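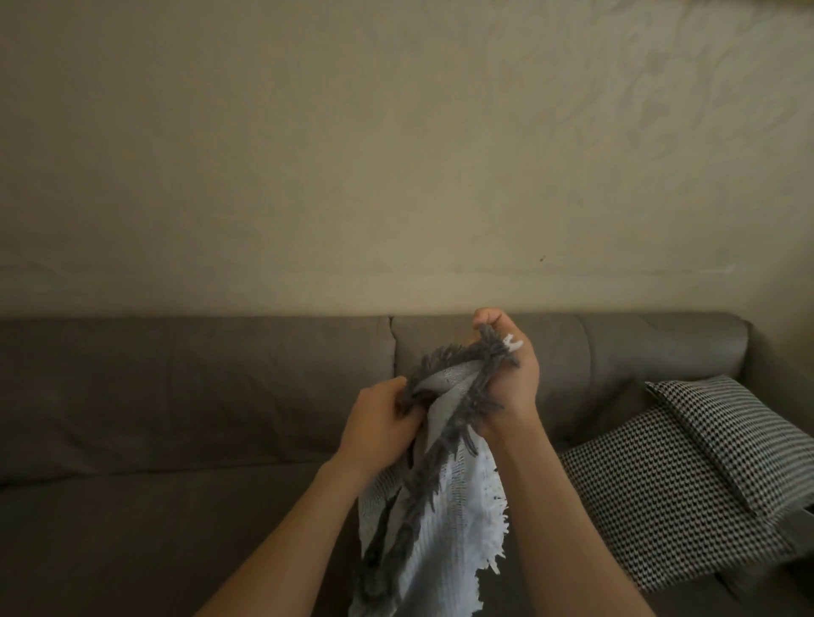
Lacey Ackroyd wrote back after our last report to ask whether folding throws and straightening cushions was really worth a whole line in the budget, and I was so glad she did, because it gave us a good reason to talk it over properly as a team.

The short answer is yes, and the longer one is that the living room is where most of our visits now begin. Over the spring and into July we made 322 home visits under the Garniletti program, and in 73 of them the household asked for the sofa to be done before anything else. People sit there, eat there, and quite often nap there, and by the end of a hard week the blankets have taken over. A fringed throw is fussier than a plain one, I must say! Our helpers learn to find two corners first, lift the whole thing clear of the seat, and let it hang before they start folding — otherwise the tassels tangle and you end up with a bundle.

Clem Kereama rewrote the living room page of our helper handbook along those lines, and it now runs to one side of paper where it used to be four. Fringe goes to the inside of the fold, the throw goes over the arm or the back depending on what the family likes, and we always ask first. We trained 17 new helpers on it, and Ruxandra Mihăilă has kindly offered to take the evening group again in the fall.

Not everything is where we hoped. We had planned for six sets of spare throws and cushion covers to lend out while a family's own are in the wash, and so far we have bought two, as the prices went up between our quote and our order. Radu Sima is talking to another supplier, and the unspent money is still sitting in the linens line. We would like to carry it over to the next period, if you are willing, and I will send the revised figures along with the mileage forms.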